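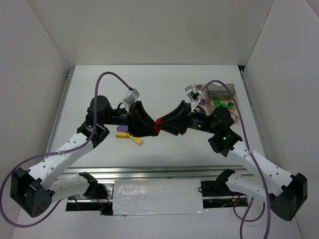

Page last changed: December, 16:20

4. The Hilten two-arm kit under test

Figure 3. The kit in our enclosure, with a red part held between the tips of both grippers. The parts tray is at the back right.

4.1 What is being sold

The Hilten kit is sold by Grerkenell as a complete bench for two-handed assembly work. The buyer gets two arms, a rail to fix them to, a camera mount for each wrist and a licence for the Puvov control software. The sales sheet says that a small lab can go from opened boxes to a working handover "in an afternoon". We took this as the first claim to test, as it is the one most likely to sway a group with little money and no engineer.

It took us three working days. Part of that was our own doing, as we had read the rail drawing the wrong way round and had to move both brackets. Most of it was not. The setup guide covers one arm at length and then gives the second arm a single paragraph, which tells the reader to repeat the steps "as needed". The two arms must in fact be given different addresses before they share a supply, and we found this in a note on the seller's help pages and nowhere in the guide itself.

4.2 The handover task

Both arms stand at the near edge of a white table closed in by white walls on three sides (Figure 3). We chose plain walls to give the wrist cameras as easy a job as we could. If the kit did badly here, we reasoned, it would hardly do better on a cluttered bench.

The task is the one Grerkenell uses in its own advertising: one gripper takes up a small coloured part, the two grippers meet over the middle of the table, and the part changes hands. We ran it 326 times with the settings as shipped. A run was counted as good if the second gripper held the part clear of the table for a slow count of five. By this measure 182 runs were good, a little under 56 per cent. The seller speaks of "near-perfect transfer" and gives no number of runs, no list of parts and no rule for what counts as a transfer, so we cannot say how far our result differs from theirs. We wrote to ask and were sent the sales sheet again.

The failures were not spread evenly. Flat blocks did worst. The jaws are curved and flare outwards, and when both pairs close on a small part there is very little of it left for the second pair to hold. A gripper of this shape may be a fair choice for round or soft goods. For small hard parts passed tip to tip we think it a poor one, and a plain flat jaw would be worth trying before any change to the software.

4.3 Cables and cameras

The wrist cameras are the best thing in the kit. They gave a steady picture throughout and we had no dropouts that we could trace to them. Their cables are another matter. Each leaves the wrist in a high loop and comes down past the base of the arm, and no clips are supplied. Over the whole trial we stopped 16 runs by hand when a loop looked likely to catch. These are counted among the failures above. Some readers will feel this is harsh, but a buyer would have had to stop them too.

The rail has open slots along its length, with the wiring passing beneath. We taped a sheet over the middle section. A cover strip ought to come in the box.

4.4 Compared with the Cunha bench

Cunha sells a rival bench with a similar reach and its own control program. We had it on loan for a shorter time and did not repeat the full trial, so what follows is opinion only. Its guide is better and its second arm is dealt with properly. Its cameras are worse – slow to start, and prone to losing focus close to the table. We would not choose between the two on the word of either seller.

4.5 Limits

We tested one kit, in one room, with parts of our own choosing. A second kit might be better made or worse. Puvov has had an update since the trial ended, and the notes that come with it promise "improved two-arm timing". We have not run it. The handover counts given here belong to the older version and should be quoted with that in mind.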